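Small kitchens, clean counters
Speaker notes, Zawadi Chege — Hurno hall, Nukthorpe, 21 May 2020

Start with the hands-up question: who wiped a worktop this morning? Who moved the kettle first? (Wait. Let them laugh.)

I love this bit of the job. A good wipe-down takes 60 seconds and it changes how the whole kitchen feels when you walk back in!

Folding the cloth. Do it live, big slow movements. Lengthways into a strip, so you get a fresh face each time you turn it. Pass the spare cloths along the rows. Liviu has 47 in the box, please can we have them back.

Pressure. Flat palm, whole hand. People scrub with their fingertips and leave stripes — Nelu's demo on the black tray shows this well, so hand over to him here. 5 minutes at most, he will want longer.

Which hand? Try both. I'm right-handed and I still do the left side of the sink with my left, much kinder on the shoulder. Ask Simão about the Flurkley kitchens if he's in the room.

Kettles. Unplug or take off the heat, let it cool, wipe the handle too. Shiny metal shows every drip, so dry it with a second cloth. Lift it and do underneath.

Pictures next. Leave them up while people practise, and walk round the tables.

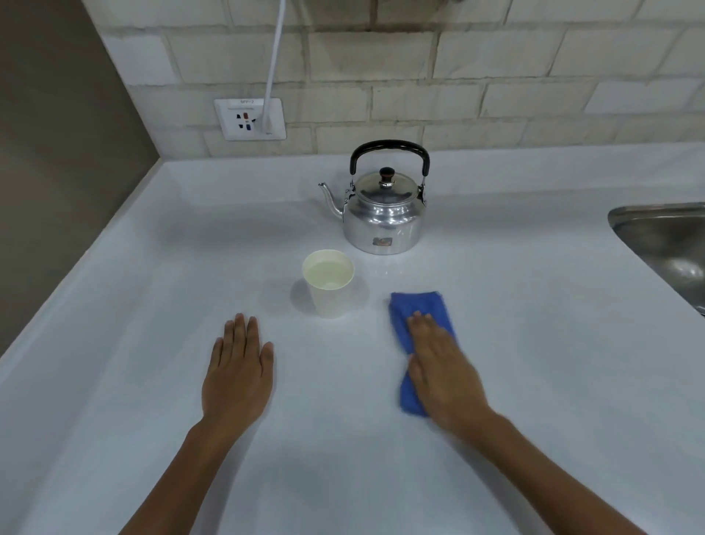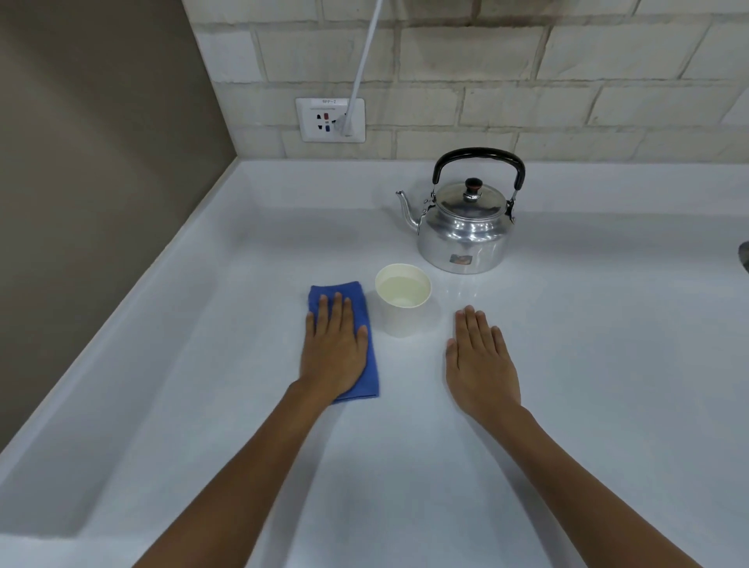
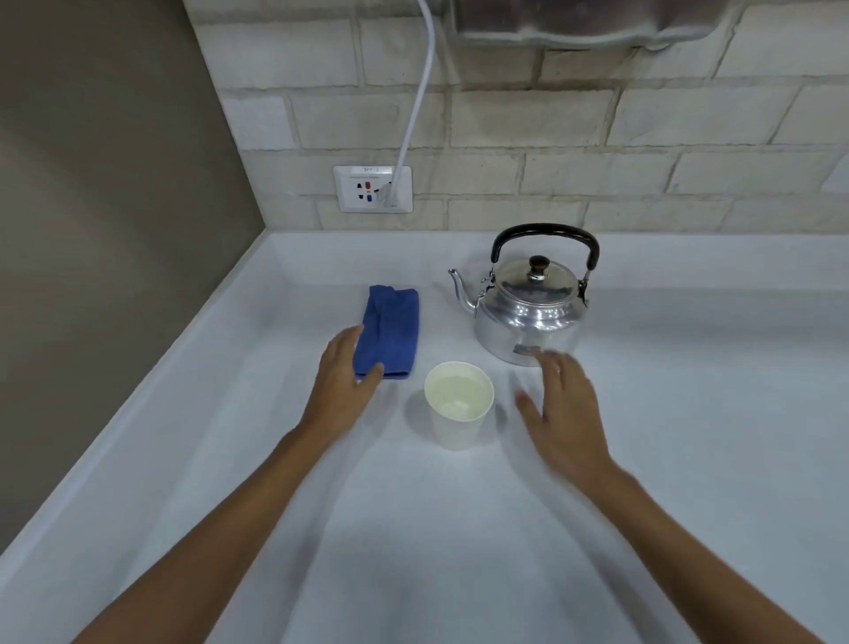 Blue cloth, paper cup and kettle on the white worktop, all three pictures.

Questions. Then tea, and the sign-up sheet for June.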